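I finally went through the snack shelf on Monday. It's the bottom one in the hall closet, and since we moved to Kellia it has collected every can and bag anyone brought back from a trip.

Most of it was past date. There were 16 things in all, and six went straight in the trash, including the shrimp crackers Nadège Fleury gave me in June. The rice crackers from Hotonari were still sealed, so those moved up to the kitchen. I wiped the shelf down and put a sheet of liner on it – the old one had oil rings.

The chip cans are what I keep. They don't crush in a suitcase, and Mandla Sibiya knows I like the ones with local designs, so he picks one up when he travels. The green Lay's can with the Chinese-style building on the label is my favorite so far. The lid went missing somewhere between the closet and the kitchen and I spent too long looking for it – under the bench, behind the vacuum.

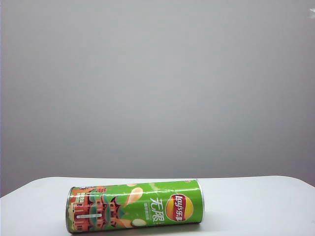
How do you clean a chip can so it doesn't smell? Wipe the inside with a dry paper towel first, then a damp one with a drop of dish soap, and leave it open overnight.

The next shelf up is tea and batteries.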